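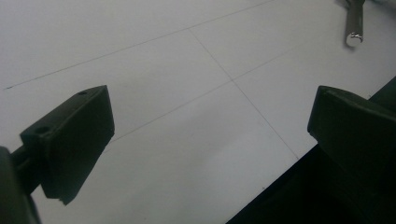 Dralholm, September

At Rotness the day starts at half past seven with the cleaning of the table. It is a large white table with thin grey lines on it, and after some weeks the lines have become faint in places. The people who work here do not look at the lines very much any more. They hold a gripper in the hand, a simple tool with two dark fingers, and with it they pick things up and put them down again until lunch.

Each of these small actions is recorded by a camera which sits on the tool itself. Later the recordings go to a learning system, and the system should find out from them how a robot arm can do the same. In this first stage there is no robot arm at all. The human arm does the moving, and only the fingers are like the ones the machine will have.

I was allowed to try it in the morning. The first thing one notices is how little one feels. My own fingers know when a thing begins to slip, but through the gripper I had to watch for it. I also moved too fast. A woman at the next table told me, in a friendly way, that my first five recordings could not be used, and that her own first day had been the same.

The project is called Galladico and it has been running since spring. When I visited, the collection had 2,617 accepted examples and 303 which were refused. A refused example is mostly a boring matter: the hand stopped in the middle, or somebody spoke to the person and he turned round. A failed grasp is not refused. If the thing falls and the person picks it up again, the recording is kept and gets its own label, and these are the ones the engineers ask for most often. There are 169 of them and they would like to have 200 before winter.

Opinions differ on how much order is good. In the beginning every object had a fixed starting place on the table. The system learned this place very well, and when an object stood a little to the side, the arm went down beside it. Now the workers choose the place as they like – near the middle, near the border, sometimes so far away that they must stand up. The approach also changes. One may come in low over the table or from high above, and the fingers may be wide open long before they reach anything.

Zabala, the firm which pays for a part of the work, wants to use the results in the packing of spare parts. It has asked for more metal pieces, because shiny surfaces are difficult for the camera. They throw back the light of the room, and this changes with the hour. For this reason the blinds stay open on some afternoons and closed on others, and a paper next to the door says which it is.

By four o'clock most people have a tired wrist. They change hands then, and the left-handed recordings go into a separate folder.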